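Home News Products Teaching Library Careers Press

4 minute read

Florport opens its kitchen teaching library to partner workshops

Watska, 4 August 2026 – Florport, the maker of the Cumero two-armed teaching station, is opening its library of kitchen tasks to outside workshops, colleges and small food businesses. The library holds 1093 recorded demonstrations, every one of them carried out by a person steering the arms by remote control, and partners will be able to use them to train their own stations and to send in new recordings of their own.

It has been a long time coming, and we are very pleased to be able to share it at last. When we first set up a kitchen corner in Watska, the plan was to teach a single job well and move on. People kept coming by with suggestions from their own kitchens, though, and before long we had a list of small everyday tasks that nearly everyone does without thinking and that a pair of robot arms finds surprisingly difficult: lifting a lid by its handle, setting a plate down level, picking up something soft and leaving it the same shape as before.

Steamed buns have become a favourite with the whole team. A bun is light and gives under the fingers, and its pleated top is easily spoiled by a grip that would suit a cup or a tin. The person teaching the task has to guide two thin metal fingers down on either side of the bun, close them just enough, and then carry it across between plate and steamer basket with no squeezing along the way. The lid belongs to the same task, and it calls for quite another sort of hold, so our operators have to change their way of working from one moment to the next.
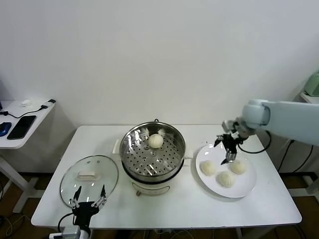
Two-armed bun task with an electric steamer, one gripper over the glass lid and the other over the plate of buns.

"The first thing I tell new operators is to slow down and let themselves be a bit clumsy," said Zoia Kostiuk, who leads the teaching team at Florport. "You sit there with a control in each hand, and of course you want to do it perfectly, but a recording where you come in slightly off and then put it right is very useful to us. The robot will come in slightly off as well, one day, and it needs to have seen what a sensible person does next. I have taught the bun task more times than I would like to admit, and I still hold my breath when the fingers close!"

Each task in the library comes with a plain written guide, which covers how to lay out the table, where the operator should start and finish, and how much the objects may be moved about from one recording to the next. Partners are asked to record 100 good demonstrations before they begin training, and to keep the less successful ones in a separate folder. The guides were written by the operators themselves, and we have left in their own hints and grumbles wherever we thought they would help.

Hendricks, our training partner, will be running the introductory courses. A course lasts 2 days – the first is spent entirely at the controls, and the second deals with checking recordings, trimming the pauses at either end and labelling the steps. No background in programming is needed. In the trial courses, some of the steadiest hands belonged to people who had come straight from bakery work, and Hendricks has kept a number of places for applicants from the food trades.

So far 388 of the recordings involve both arms working at the same table, and it is this part of the library that we most want to see grow. Tasks for two arms take longer to teach and are more tiring for the operator, who has to keep one hand still while attending to the other. We would be glad to hear from anyone with a kitchen job in mind that really does need a pair of hands, however ordinary it may seem.

Applications from workshops and colleges are open now, and the first partners will be given access in October. Existing Cumero owners will receive the kitchen guides with their next software update and need not apply separately. Visits to the Watska kitchen can be arranged through the Florport press office, which will also be happy to supply further details of the courses.

Related items

Cumero hand controls: a guide to seating and arm rests
Hendricks joins Florport as training partner
Looking after gripper pads
How we check a demonstration before it goes into the library
Visiting us in Watska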